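NOTICE OF CONTENTS

The following statement was deposited with the Brollside Residents' Association in February 2023 and is entered here in the form in which it was received.

1. I, Cameron Gunn, was appointed to clear the ground-floor flat at 28 Skinness following the departure of its tenant, Mrs Usuga. My instructions were to list the contents, to assign each item to one of three headings (Retain, Return, Dispose) and to leave the kitchen fit for inspection. I had done the same at eleven other addresses and did not expect to write more than a page.

2. The bedroom and hall presented no difficulty. The bed was returned to the letting office. The coats were retained, the tenant's niece having asked for them by letter. A standing lamp without a plug was disposed of.

3. The kitchen was another matter. Mrs Usuga had lived at Skinness since a July long before my appointment, and she had kept the kitchen according to a system. Inside the door of the tall cupboard was a sheet of ruled paper on which every article in the room was entered by number, with its proper place beside it. The numbers ran to 310. Number 83 was the bread knife, "second drawer, blade to the wall". Number 138 was a sugar bowl, against which she had written "lent, do not ask".

4. I am required to use the Association's own form, and I began by doing so. The form allows for "kitchen utensils, assorted". I wrote this down, looked at the sheet on the cupboard door, and crossed it out.

5. It was then my decision, and I accept responsibility for it, to proceed by Mrs Usuga's list. I took each article from its place, checked it against its number and put it back. The work occupied the whole of that day and most of the next. The gas had been disconnected, and I kept my gloves on.

6. Certain entries could not be reconciled. There was no fish kettle. There were two graters where the list gave one. A tin marked Catix, which I understand to have been a brand of drinking chocolate, held buttons and a key. The key fitted nothing in the flat, and I tried it in the door of the bin store as well, without result.

7. Towards the end of the second day I reached the table. The list treated it separately, at the foot of the sheet, under the heading "Not to be put away". No numbers were given. The entries were written in pencil and had been rubbed out and renewed so often that the paper had worn thin, and the last of them could be read only by holding it to the window.

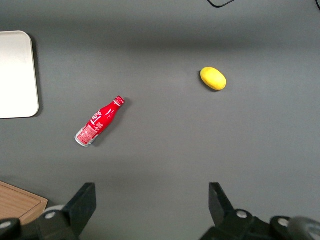
8. I sat down at this point. The form has a column for condition and a column for estimated value, and I filled in neither. It seemed to me that a person who gives a number to her bread knife and none to the things on her table has made a distinction, and that it was no part of my appointment to remove it.

9. I should record that the niece telephoned while I was there. I asked whether she knew what the heading meant. She said that her aunt had always left the table as it was when company was expected, and that company had been expected for a good many years. She did not say who. I did not consider it proper to enquire – the matter was outside the form.

10. I therefore submit the inventory in two parts. The first is Mrs Usuga's own sheet, removed from the cupboard door with the drawing pins kept in an envelope. The second is the Association's form, completed for the bedroom and hall only. Under "Kitchen" I have written "see attached", and under "Table" I have written "as left".

11. The keys were handed in at the Brollside office that evening, with the exception of the one from the tin. I have this at home in a saucer. I am willing to surrender it on request, provided that the Association can tell me what it opens.

12. The inspection was carried out the following week. I was not present. I am informed that the kitchen was passed, and that the inspector drew up a chair and stayed rather longer than the schedule allows.

Signed,
Cameron Gunn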